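I've lived in Luvham for 18 years and until this winter I couldn't have told you who ran the district council's press office. Now I can, because he used to read the evening bulletin on local radio, and before that he hosted the quiz night at the ruling group's summer do.

Let me back up a bit. In November the council advertised a post called Head of Public Voice (I'm not making that up!). It was open for 4 days. I only know because Yaneth Ospina, who sits as an independent for our ward, put the advert in her newsletter next to the bin dates. By the time most people had read it the thing had closed, and the leader was shaking hands with his new man outside the Tiltevel building.

Meanwhile we still have no planning officer for the east side. My neighbour's appeal has been sitting there since the spring, and the Stojanovska Road crossing, which every party promised at the last election, is a patch of white paint and a cone.

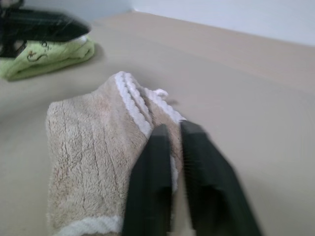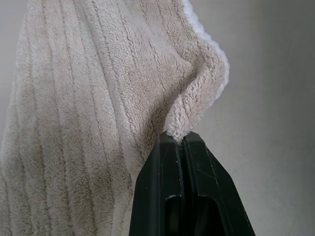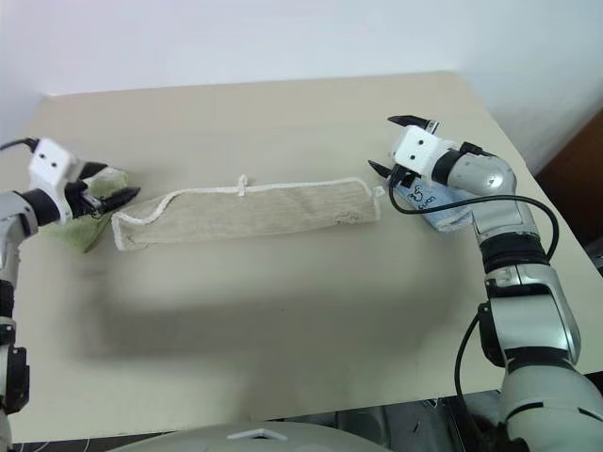
Beige with a white trim, all three.

So on Tuesday I went along to the full council meeting, my first ever. The public gallery is 800 miles from the heating, or feels like it, and I kept my coat on throughout. Yaneth presented the petition about the crossing – 1,710 signatures – and asked when the work would start. The leader thanked her for her passion. Then he talked about Brurinetti, the firm doing the new council logo, for what felt like half the evening.

She asked again. He said a written answer would follow. I've been to weddings with better speeches and I include the one where the best man fell asleep.

What gets me is how ordinary it all felt to everyone in the room. Two of the opposition were on their phones! I came home cross, ate toast standing up and wrote to the chief executive asking how many people were interviewed for the press job. I'll post the reply if I get one.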